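Home | Guest Rooms | Tickets | Search | Log in

Ticket 737 – Duvet keeps sliding toward the foot of the bed
Property: Seridgate, room 6
Opened by: Oana Moldovan
Status: Solved
Last updated: October, 4:40 pm

Oana: I make this bed up nicely and by the next morning the duvet has crept down and bunched. The bed skirt at the foot goes wonky too. I'd love to crack this one!

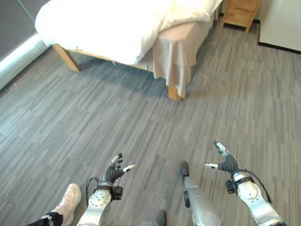

Does the bed skirt need to come off before the duvet is straightened?
Leave it on and straighten the duvet first, then smooth the skirt from the corners.

Ottmar Frerichs: Great one to work on. First check the insert inside the cover. If it isn't tied at the corners, all the weight ends up in one lump. Fold the duvet back to the middle and feel for the ties.

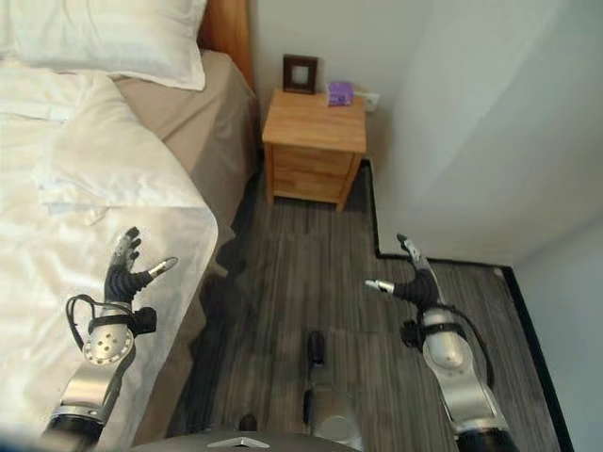 While it's folded back you can reach the top two corners easily, and that's where I'd start. Kohlhase covers have a loop in each corner – the tie goes through twice, then a bow.

Oana: Found it! Two ties had never been done up. I did all four, then stripped the bed right back to the sheet and started over.

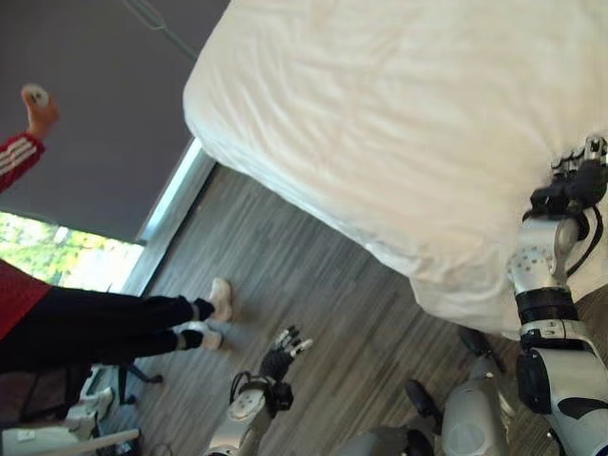
I tucked the sheet in deep at the foot and worked up both sides, and wow, what a difference. Three nights now and the duvet has stayed put. I'm doing the Velden rooms next, same covers.

Ottmar: Love it. Closing this, and I'll copy the steps over to ticket 503.

Contact the housekeeping desk | © Bolelport Guest Rooms | Back to top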